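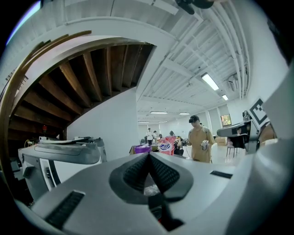
My Odby handset turned two in September and celebrated by dying at 60 per cent battery, on a Wednesday, halfway through a bus timetable. The shop in Clurkmont offered me 697 for the new one, which folds. I don't want a phone that folds. I've hung on to the old one, and it's charging on a desk as untidy as the one up there, yellow cable and all. It lasts until lunch.

Filed under: Mobiles, Moaning

Search this blog Go

Recent posts
Mota earbuds: one week, one ear
2,000 unread emails
No signal in Skitdale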